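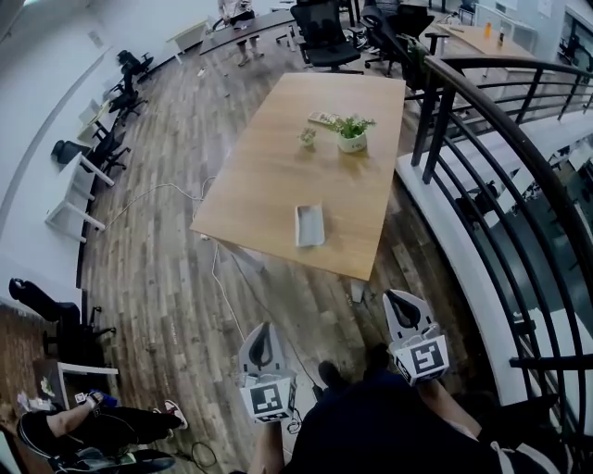 A potted plant and a small succulent on the table.

The ferry to Zilthorpe leaves at ten past six in the morning and the woman who runs the walking tours there has already been up for two hours. She talks fast. Eats while she talks. Asked not to be named, "put the company on it, the company needs the business."

The company is Tannous, four guides, walking trips along the coast between Bruston and Wistutport. Seven days if you take it slow. Most people don't.

"They want it in five," she says. "They come from a desk, they've got one week off, they lose a day each end flying. So five. And then day three their feet are gone and they're mad at me."

Does she talk them out of it? Sometimes. She'd rather sell the short version, Bruston to Zilthorpe, and have them come back for the rest. A fair number do come back. Last season she had 196 bookings and filled most of the spring with repeat walkers, which surprised her. Fall is harder. October used to be dead.

"October's my favorite now. Empty path, warm water still, the bakery in Wistutport has stopped pretending it's a restaurant."

On bags: Tannous moves luggage by van between guesthouses, one bag each. People bring two. "We charge for the second one. Not to be mean, the van is small. I had a guy with a full size hair dryer and a rice cooker. Nice guy."

The guesthouses are the sore spot. There were more of them once. Some owners got old, some switched to weekly rentals, and the stretch past Zilthorpe is down to a single place with decent beds. If it's full she drives everybody back to Bruston for the night and out again after breakfast. Roughly 70 minutes in the van, both ways together. Walkers hate it, she hates it more.

"I've asked the town about a hostel. They say great idea. They've been saying great idea a while."

The climb everyone asks about is the headland, 402 steps cut in the rock, with a handrail for the top part only. She does it slow with groups and wont do it at all in high wind. There's an inland road instead. "Ugly, but it gets you to lunch."

Best advice for a first timer?

"Break in the shoes. Everybody says it, then they show up with the tags on." Also cash, because the card machine at the ferry dock goes down a lot. Also dont book your flight home for the same afternoon teh walk ends.

Her phone has gone off twice by now. Van driver, wants to know about the second bags. She picks up her coffee and waves from the door.

Tannous walks run from spring through October, booking by phone or at the office in Bruston, mornings only.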